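Skosine hand-held gripper kit: questions and answers

Last updated 13 Oct 2021

This page covers the rental and purchase of the Skosine kit, and the recording service that goes with it. For repairs, write to the Barnthorpe workshop directly.

## Buying and renting

**What do I get in the box?**

One hand-held gripper with its camera fitted, two spare fingers, a charger, a calibration board and a carrying case. The software is a download. The key for it is printed on a card inside the lid of the case.

**How much does it cost?**

The kit is $1289 to buy. Rental is $271 a month, with a one-month minimum. A set of replacement fingers is $35. Shipping is extra on all three.

**Can I put rental payments toward buying one?**

Yes. The first two months count in full if you buy the same unit you have been renting. Later months don't count.

**Do I need a robot arm?**

You don't need one to record. A person holds the gripper and does the task by hand, and the software saves the video along with the finger opening and the hand's path. You will need an arm when you want to run what you have trained. We don't sell arms. Negin Shojaei keeps a list of the ones customers have used with our mounting plate, and she will send it to you if you ask.

## Recording

**What kind of table should I use?**

Any table that doesn't wobble. A plain, matte top is easiest to work with. Glass and high-gloss tops give reflections that can throw off tracking. If that is all you have, lay a cloth over it and tape down the corners.

**Does the room behind the table have to be cleared?**

No. Tracking uses fixed details in the room, so a bare wall is usually worse than a working lab. People can walk by or sit at their desks while you record. Large things that move right next to the table are more of a problem – ask people to roll their chairs back.

**Which objects should I start with?**

Small, rigid ones that are easy to replace. Our starter task is pens and a pen holder. It is hard enough to show you where your grip is off, and a session doesn't take much setting up.
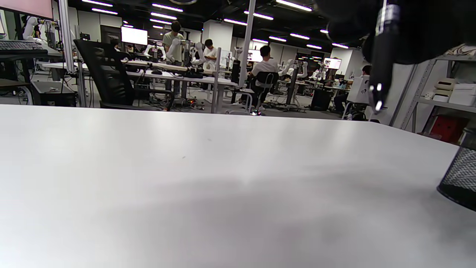
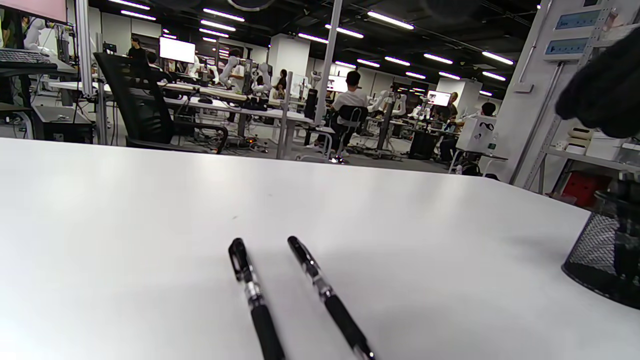
*Camera views from the hand-held gripper at the table. The two pens are in the second one.*

**How long is one recording?**

We suggest 15 seconds or less for the starter task. You can go longer, but long recordings are slower to check and more often have to be thrown out.

**My hand or sleeve shows up in the video. Is that a problem?**

A little at the edge is fine. If it hides the object or the fingertips, record again. Tight cuffs help.

**Why does the software reject some of my recordings?**

The usual causes are:

- the gripper was moved too fast at the start
- the lens was covered
- the lights were changed during the recording
- the calibration is out of date

Calibrate at the start of each day, and again if the gripper has been dropped.

## The recording service

**Can you do the recording for us?**

Yes. Send us the objects and a written description of the task. Gervásio Bastos will reply with a price and a start date. We return the files in the same format the kit produces, so you can mix them with your own.

**Can we watch?**

You can visit by appointment. Fereshteh Golestani handles bookings. Bring closed shoes, as there are cables on the floor.

**Who owns the recordings?**

You do. We keep a copy for 35 days in case something goes wrong with the transfer, then delete it.

## Software and support

**Which version should I be on?**

Dehghan is the current release. Drunska, the one before it, gets fixes until April and then stops. Files from Drunska open in Dehghan, but files made in Dehghan will not open in Drunska. Update all your machines on the same day if you share data between them.

**A finger is loose. Can I fix it myself?**

Yes. Switch the gripper off, tighten the two screws at the base of the finger and calibrate again. If it comes loose a second time, send it in. Put the serial number in your message and Jamshid Shokri will send a return label.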